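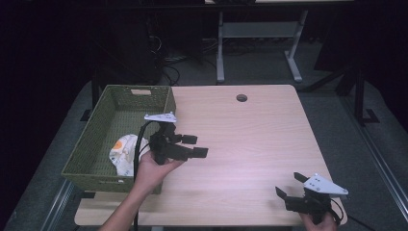 Okay, thread on the pose tracker, and why I've spent most of October staring at wood grain. The old version of our tracker picked its keypoints purely on corner strength, and on a setup like this it goes straight for the good stuff. The weave on that green basket is basically candy to it! Hundreds of lovely crisp little corners, all repeating, all looking exactly like the one next door. The round cable hole near the back of the table is one of the few landmarks up there that only exists once, and we were giving it the same weight as any old bit of lattice.

Repeating texture is the classic trap. The matcher finds a corner, looks for it in the next image, finds one just like it a cell over and says yep, that'll do. You get a pose that has slid sideways by one cell and is very, very confident.

And you won't see it in the usual error metric! Everything agrees with everything else. Reprojection error looks gorgeous. The whole trajectory has just hopped over a bit.

(I lost two days to this before plotting the raw tracks on top of each other. Plot your raw tracks, friends.)

So change number one in Mirkar, our tracking and clean-up tool: every keypoint now gets a uniqueness score before it gets a vote. We compare its descriptor to all its neighbours in the same image, and if it has a pile of near-twins it gets knocked down. It doesn't get thrown out, because on some clips the twins are all you've got.

First go, I did throw them out. Tracking on anything woven, tiled or checked fell over completely. Soft weights it is.

Change number two is about motion. People swing these hand-held grippers around much faster than any arm would, so the inertial data has to carry you through the blurry bits. Which is fine as long as the camera clock and the IMU clock agree with each other. Ours didn't.

The offset was 8 milliseconds. Doesn't sound like much, does it? Flick your wrist to turn the gripper over, though, and 8 ms is plenty to put the fingertips in the wrong spot. We'd been blaming the calibration board for weeks. Sorry, calibration board.

We now estimate the offset per clip, as one extra unknown in the optimizer. I did want to be clever and let it vary over time, and it happily soaked up every other error in the system and reported a clock that wobbled like jelly. Back to a constant. If a clip really does need a drifting clock I want it to fail loudly. 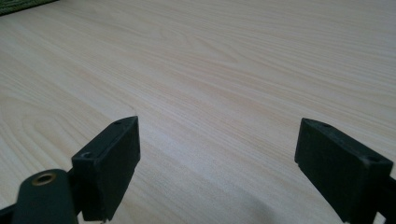 Vilja Leinonen
Perception software, Mirine

Right, wrist views. They're the hard half of this, and I get asked about them more than anything else. With the fingers open over bare table there's just not a lot for a tracker to hold on to – long soft streaks of grain, a few arches where it loops around, and then the washed-out patch where the light lands. The sharpest edges by a mile belong to the gripper.

And the gripper moves with the camera! So if you let the tracker use those nice black fingers as landmarks, it concludes that nothing is moving at all. The hand goes sailing across the table and the estimated pose sits perfectly still, pleased with itself.

Everybody masks the gripper out, that's not news. What we'd got wrong was using one fixed mask. The fingers open and close, so a mask drawn with them open leaves bits of finger poking out once they're shut, and one that covers every position throws away the middle of the view, right where the interesting stuff happens.

The mask is now driven by the opening width. We render a silhouette from the gripper's CAD model at whatever width the encoder reports, puff it out by 3 pixels, and mask that. It's cheap, it's boring, and it gave us back a big chunk of usable table between the fingers.

Shadows were next. The grey smudge on the wood between the fingers is a good one to think about. It's got soft edges, it lies on the real table, so geometrically it looks completely legit, and then it wanders off as soon as something blocking the light moves. We don't try to detect shadows. We check whether each point agrees with the IMU over a short window, and the ones that drift with the hand get down-weighted.

Glare gets the same treatment, by the way. A reflection slides over the surface as your viewpoint changes, so any keypoint stuck to a highlight edge behaves like a point that can't make up its mind. Same test, same code path, and I got to delete a 400-line highlight detector I'd been ashamed of since winter.

Hmm, somebody's going to ask about wood grain itself. It's honestly not bad once you stop expecting corners from it! Low contrast, mostly running one way, so you get good constraint across the grain and mushy constraint along it. The trick was to stop pretending that each match is equally certain in every direction. Each one now carries its own little covariance, stretched out along the streak.

That was a one-evening change and it did more for the wrist cameras than the whole previous month. I was a bit cross about it.

Numbers, because I know you lot. We re-ran the full regression set, 2,143 clips, old tracker against new. Sideways hops near woven stuff are way down. Lost tracking on plain tables is down too, though less than I'd hoped. Median accuracy on the easy clips hardly budged, which is what I wanted to see from the easy clips.

What got worse: runtime, a bit, mainly the uniqueness scoring. And very dark clips. The stretched covariances get silly when the whole image is noise, and the optimizer goes hunting along directions that don't exist. There's a floor on them now, picked by eye, and I'm not proud of it.

We also tried swapping in Lustell as the front end, keeping our optimizer behind it. Lovely matches, properly impressive on blur. It wants the whole clip in memory though, and our longer recordings are much too long for that. Might come back to it with chunking, if someone can talk me through stitching the seams without a visible kink.

Replying to a few of you in one go. Yes, both hands get solved together now. The left and right grippers share one map, so when one is looking at nothing but grain the other can often still see something useful. Solving them separately and lining them up afterwards gave us hands that passed through each other, which made for some great videos and terrible training data.

No, we don't put fiducial tags on the table. They work a treat, and then your policy learns that tables have tags on them.

And for the person who asked about the head view: it joins the same map too, but with a lower weight on anything close to the grippers. Moving hands in the middle of the picture were dragging it around. The floor and the furniture behind do most of the work for that one.

If you want to try the width-driven mask on your own rig, it's in the Mirkar repo under Lahtinen (the branch, named after a street, long story). You'll need your own CAD model and an encoder reading you trust. If your encoder has backlash, bump up the padding before you file a bug, pretty please.

Next job is the opening width itself. At the moment we take it straight from the encoder, but the fingers flex when you squeeze something hard and the mask ends up a smidge off. I've got a half-working thing that refines it from the image edges. It's good on pale tables and hopeless on dark ones so far.

I'll post the plots on Sunday once the overnight run finishes, assuming I remember to turn off logging this time and don't fill the disk again.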